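Jesedier P3 Public Order Shield
Full-length polycarbonate shield for police and corrections use

Product code: JS-P3-394
Supplied by: Asholm Protective Equipment
Page last revised: 13/05/2025

Overview

The Jesedier P3 is a curved, transparent shield intended for officers holding a line during processions, demonstrations and crowd dispersal where thrown objects are expected. It is made for blunt impact from stones, bricks, bottles and timber. It has no ballistic rating and must not be issued as a substitute for a ballistic shield.

The P3 replaces the P2. The panel outline is the same, so P2 carry bags, racks and edge trims fit without modification. The handle assembly is new and is not interchangeable with the earlier part.

Panel

The panel is formed from a single sheet of UV-stabilised polycarbonate with a hard coating on the outer face. The curve runs across the width and is constant from top to bottom, which lets shields stack face to back in a vehicle locker. The top edge is cut straight and the lower corners are rounded.

The outer coating resists scuffing from gravel and grit. The inner face is uncoated and will mark if it is wiped with a dry cloth. Minor surface scratches do not affect impact performance, but any crack that reaches an edge or a bolt hole means the panel is finished and must be scrapped.

Handle and arm pad

A fixed grip and a forearm strap are mounted on a backing plate behind a closed-cell foam pad. The plate is held by four bolts with nylon locking nuts. The strap adjusts with a gloved hand and can be set for left or right arm carry by turning the plate through 180 degrees. Allow 15 minutes per shield for this change, including the torque check.

The strap has a quick-release tab on the inside. If the shield is grabbed and twisted, the wearer pulls the tab and the arm comes free. Units should practise the release before the shields are issued for live duty – it is stiff when new and loosens after several pulls.

Specifications

Type: curved, full length, transparent
Panel material: polycarbonate, single sheet
Outer face: hard coated
Inner face: uncoated
Edge trim: black rubber, replaceable
Carry: left or right arm, adjustable
Marking: blank, or printed to order
Lowest operating temperature: minus 15 °C
Highest operating temperature: 50 °C
Carton quantity: 3 shields

Marking options

Panels are shipped blank unless marking is requested. The standard choices are POLICE, SHERIFF and CORRECTIONS in white block capitals. Other wording, including bilingual text and regional languages, is printed from customer artwork. Printing is applied to the inner face so that it is protected from impact and abrasion. Please supply artwork as vector outlines. Colour matching is available for unit badges but not for photographic images.

Adhesive lettering should not be applied by the customer. Some adhesives attack polycarbonate and cause fine cracking that is hard to see until the panel fails.

Compatibility

The P3 can be used with the Hopkin visor helmet without contact between the visor and the top edge in the normal guard position. With the Hopkin long-neck model, taller wearers may find that the rear guard limits upward movement of the head when the shield is raised overhead. A fitting trial is recommended.

The Zolanach wall rack holds the P3 in the same slots as the P2. Shields should be racked with the straps fastened, as a hanging strap will catch on the shield beside it.

Care and inspection

Wash with lukewarm water and a mild soap, rinse, and dry with a soft cloth. Do not use solvents, petrol, window cleaner containing ammonia, or abrasive pads. If the shield has been splashed with fuel or paint, take it out of service until it has been washed and checked.

Inspect before and after each deployment:

Panel for cracks, white stress marks and clouding
Bolt holes for radiating lines
Edge trim for splits or lifting
Strap stitching and release tab
Foam pad for tearing or detachment

Store out of direct sunlight. Long periods behind glass in a vehicle will shorten the life of the coating and the rubber trim.
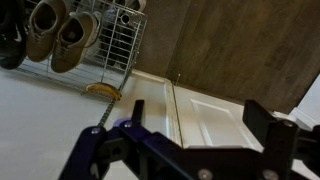 Can a panel be replaced without buying a new handle assembly?

Replacement panels are sold separately and come pre-drilled for the P3 backing plate. New bolts and locking nuts are included and must be used, as the nylon insert does not hold reliably a second time.

Spare parts

Replacement panel, blank: JS-P3-PN
Replacement panel, printed: JS-P3-PP
Handle and backing plate assembly: JS-P3-HA
Forearm strap with release tab: JS-P3-ST
Foam pad, self-adhesive: JS-P3-FP
Edge trim, cut to length: JS-P3-ET
Bolt and nut set: JS-P3-BN

Ordering

The P3 is sold only to police services, corrections departments and licensed security contractors. An end-user statement on the organisation's letterhead is required with the first order. Export orders also need an import permit from the receiving country, and goods are not packed until the permit has been sighted.

Minimum order for blank shields is one carton. Minimum order for custom printing is 50 shields per design. Orders above 3000 shields are scheduled as split deliveries, with the dates set out in the order confirmation. Asholm can supply one sample shield for evaluation – freight is charged, and the sample is to be returned in its original carton.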